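Moving a small shop site off shared hosting, how do I avoid downtime?

Posted in Hosting and Domains
2024-12-06

I run a small online store that sells packing supplies to local businesses. The site is WordPress with a shop plugin, and it has been on the same shared plan at Jundstead since I opened. The renewal comes up in February and the price is going up a lot, so I want to move before then. The admin pages have also become slow. Saving a product can take long enough that I think it has failed and click again.

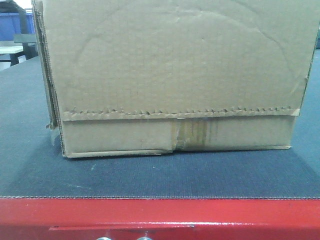
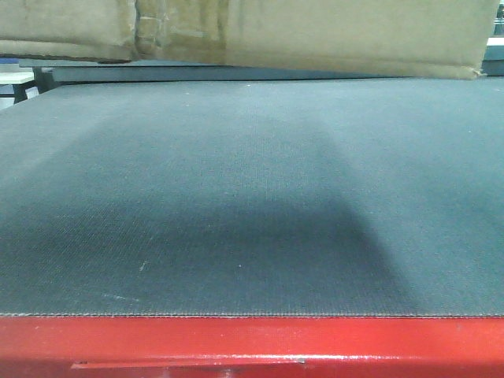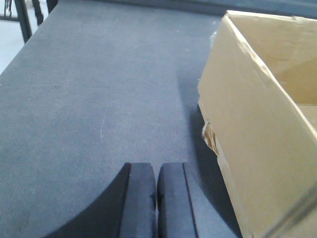

The whole library is nearly 900 files, most of them uploaded straight from the camera without being made smaller. The database is not big. I have 40 products and a blog that I don't update much.

I have narrowed it down to Ruso and Kostiuk. Ruso is cheaper and uses the same kind of control panel I have now. Kostiuk has its own panel and says it will move the site for you, but only one site per account, and I also have a small test copy on a subdomain that I would like to keep.

What I need to know is this. My domain is registered at Jundstead too, and my email runs through them. If I cancel hosting, do I lose the email? Do I have to move the domain at the same time? And how do I switch without the store being down or losing orders that come in while I am copying things? I can follow instructions but I have never edited DNS records before.

Thanks for any help.

maltot_shopkeeper

hostpanel_regular

You don't have to move the domain. Registration and hosting are separate services even when one company bills you for both. You can leave the domain where it is and only change where it points. Check the renewal date on the domain, though, because it may be different from the hosting date, and make sure auto-renew is on for the domain and off for the hosting plan.

Email is the part that catches people. On most shared plans the mailboxes are part of the hosting, so if you cancel the hosting they go away with everything in them. Look at your invoice. If email is a separate line, it will probably stay. If it isn't, you need to set up mailboxes somewhere else first and copy the old messages over.

This is the order I would do it in:

Make a full backup of the files and the database and download it to your own computer. Don't leave the only copy on the server you are about to cancel.

Log in to your DNS settings and write down every record, or take screenshots. You want the A records, the CNAME records, the MX records and all of the TXT records. The TXT ones are easy to miss, and your mail may start going to spam without them.

Find the TTL on the A record for your main domain and lower it to the smallest value they allow. Do this at least 2 days before the move. The TTL controls how long other servers remember the old address.

Open the new account and restore the backup there. Don't touch the DNS yet. Edit the hosts file on your computer so that only you see the new server under your real domain name. Click through the site. Log in to the admin, open a product, put it in the cart and go through checkout in test mode.

When that works, pick a quiet hour. Put the old store in maintenance mode so that no new orders can come in. Export the database again, since there will have been orders after your first copy, and import it on the new server. Then change the A record.

Remove the line from your hosts file afterward. I have forgotten that step and then spent an evening on a problem that only existed on my own machine.

Issue the SSL certificate on the new server as soon as the domain points there. Some hosts let you copy the old certificate over in advance, which saves you the gap where visitors get a warning. Ask support about that before you start.

Keep the old hosting for a couple of weeks after. Mail can still arrive there for a short while if your MX records changed.

You will not get zero downtime with a store on this kind of setup. A short maintenance page is better than two databases with different orders in them.

dtm_webs

go with Ruso, same panel means you can do a full account transfer and the mailboxes come along too. Took me 3 hours including the test subdomain. Their chat support is slow at night

northside_forms

I'd add something about the images. If they are straight from the camera, moving them is going to be the longest part of the job, and they may also be what fills up your storage limit. Check the inode count as well as the disk space. WordPress makes several sizes of each upload, so the real number of files is much higher than what the media library shows. Cheaper plans have a cap on that and it's usually only mentioned in the terms.

You can run a bulk resize plugin on the old host first, but on a slow shared plan it might time out partway. I'd do the move first and resize on the new one, after taking a backup. Pick a maximum width that suits your theme.

The slow admin is probably a different problem. Large images slow down the pages your customers see, but they don't have much to do with how long it takes to save a product. Look at which PHP version you're on and how much memory the plan gives you. If the old host lets you change the PHP version, try that on the test subdomain now. You may find that the store plugin wants a newer one anyway, and it is easier to find out before the move than during it.

On Kostiuk, I used them for a client site and the free migration was fine, but they only moved the website. Email and DNS were left to us. They don't offer mailboxes on the smallest plan either, or didn't when I signed up, so check that before you compare prices.

maltot_shopkeeper

Thank you all. I checked the invoice and email is included in the hosting, so it would have gone. I am going to try Ruso on a monthly plan and move the test subdomain first to see how it goes. The PHP version was an old one. I changed it on the test copy and saving a product is quicker there, although I haven't tried it on the live store yet.

One more thing I ran into: my DNS page shows an MX record that points to mail at my own domain, and a separate A record for that mail name. Do I change both of those on the day, or only the A record?

hostpanel_regular

If the mailboxes are moving to Ruso, use whatever MX value Ruso gives you. If they tell you to keep mail at your own domain, leave the MX as it is and change the A record for the mail name to the new server's address. Create the mailboxes there before you change either one, and copy the old messages with an IMAP sync while both accounts are still open.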